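Come and keep me company on the late shift (paid, part-time, starts October)

Hello! I'm Floarea Buzatu and I run Stikulow, a small corner shop and parcel counter at the bottom end of Trarkeck Road, next door to the launderette. If you've ever come in for milk and gone home with a bag of sweets you'd never heard of, we've probably met already.

I need a second pair of hands in the evenings. Wellington Sampaio, who has done the late shift with me for six years, is off to train as a paramedic (we're all very proud and a bit weepy), and I can't do it alone without forgetting to eat.

So, the job. It's thirteen hours a week, spread over three evenings, five o'clock until we've locked up. That's usually twenty past nine, a little later if a delivery turns up when it shouldn't. You'd be on the till, on the parcel counter, and out on the floor filling shelves when it goes quiet. It's quiet between seven and eight and then everybody in the area remembers they've run out of bread. I've never understood it, but you can set your watch by it.

The part I love most is the back wall, where we keep snacks and sweets from all over. It started as one shelf of Romanian wafers that I ordered for myself and it has grown to 84 lines – Brazilian, Nigerian, Chinese, Polish, Filipino, whatever customers ask me for and I can get hold of. Someone will come in and say "my gran used to buy me these" and that's my evening made. You'd be looking after that wall with me: checking dates, keeping the labels straight, writing the little shelf cards. If you read a second language, any second language, please say so in your message, it would be such a help with the ingredients. My Chinese is limited to recognising the packets. 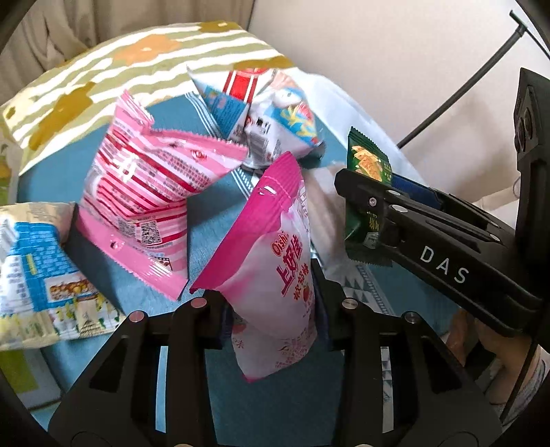 Oishi sweets, one for the back wall fans.

You don't need shop experience. Olumide Ibrahim came to us from a garden centre and had never touched a till, and now he does the mornings and reorganises my stockroom when I'm not looking. What I do need is somebody who turns up, who can lift a crate of tins without hurting themselves, and who will be nice to a customer who has been to three other places looking for their parcel and is cross before they get through the door. You have to be 18 or over for the alcohol sales, sorry, I can't bend on that one.

Reading back over this I haven't mentioned the dull bits. There's mopping. There's cardboard, so much cardboard, and it all has to be flattened and taken round the side to the cage. The parcel system is called Skudo and it logs you out whenever it feels like it – you'll learn to keep the password on the tip of your fingers. The freezer hums in B flat, according to one of our regulars who teaches piano.

Pay is the same hourly rate as the day staff, and I'm happy to tell you the figure before you apply if you ring. You get paid holiday, staff discount on everything except stamps and top-ups, and a proper tea break with a chair. Your first two weeks you'd always be on with me, and after that sometimes with Soledad Alarcón, who covers when I'm at the wholesaler. Evenings can be swapped if you have a class or children to collect, just give me as much warning as you can.

To apply, send me a few lines about yourself, or come in and hand them over the counter. No need for a fancy CV. Tell me what you've been up to, which evenings suit you, and what you'd put on the back wall if it was yours (I do read these bits, and I do order things because of them!). The email address is on the card in the window, and the phone is best after ten in the morning. If English on paper isn't your favourite thing, come and talk to me instead, I really don't mind.

I'll be seeing people in the shop, one at a time, for about half an hour each. You'll get a cup of tea and a go on the till. Everyone who applies will hear back from me, whether it's a yes or a no.

Floarea
Stikulow, Trarkeck Road (ring the side bell if the shutter's down)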